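Lake animal at Sorkness, DNA results

mridha_fan
Water samples from Sorkness are back. 242 taken, 31 with eel DNA, none with anything unknown.

Sunflower cloth, both shots: 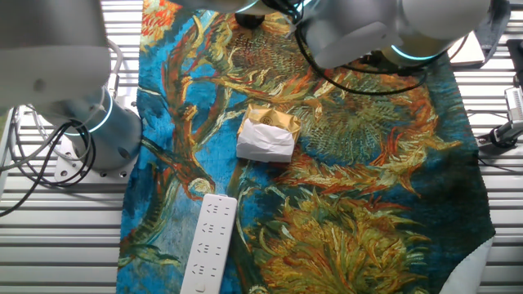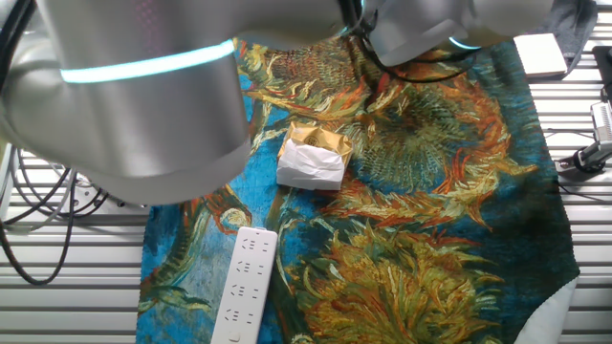 Reply 1 — Lomasis
Eels don't explain the January sighting. It had a neck.

Reply 2 — peatcutter
A swimming deer has a neck too. Did they test for deer?

Reply 3 — mridha_fan
Yes — 136 samples had it.

Reply 4 — Lomasis
Still not convinced. They only sampled the north end.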